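My aunt left me her letters, which sounds romantic until you learn that she never mailed any of them. They came in two boot boxes from Gerkham, tied up with kitchen string, and every one was addressed to a man named Innes Galbraith.

I'd never heard of him. Neither had my mother (or so she said, a little too fast, while wiping a counter that was already clean).

So I did what any sensible person with a job and a leaky roof would do. I took a week off and drove to Holtum to find him!

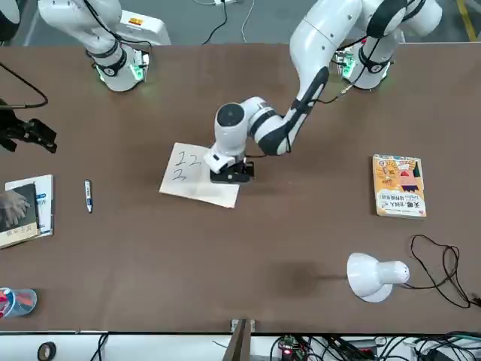
*A sheet of pale paper on the long brown table.*

The first letter was mostly weather. The second was weather plus a long complaint about the ferry. But by the fifth or sixth she'd loosened up, and I was reading in the parking lot of a motel with my dinner going soggy on the dashboard. She wrote about a dance, and a green coat, and $30 he'd lent her that she swore she'd pay back by July.

"She never paid anyone back," said Kenna Guthrie, when I read her that part. Kenna ran the bakery and had known my aunt at school. "She owed me for a bicycle."

"Did you know Innes?"

"Everybody knew Innes. He fixed radios. Terrible singer." She put a roll in a bag and wouldn't let me pay for it. "Top of the hill, blue gate. Knock loud."

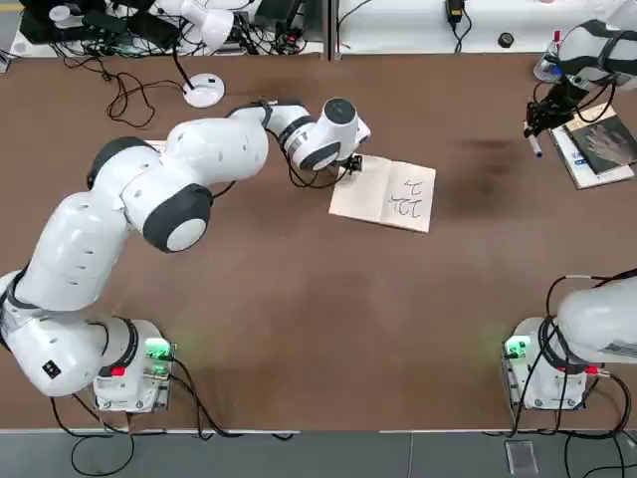

*A pen held over a small stack of books.*

I knocked loud. The man who opened the door was very tall and had a dish towel over one shoulder, and I'd practiced a whole speech in the car, a good one, and all of it went clean out of my head.

"I've got your mail," I said.

He looked at the boot boxes for a long while. Then he looked at me, and I guess he saw her chin, because everyone does.
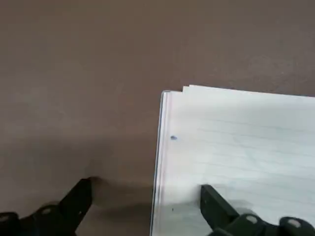
"Is there thirty dollars in there?" he asked.

There wasn't, so I got out my wallet. He laughed so hard he had to hold on to the gate, and then he went in to put the kettle on and left the door open behind him.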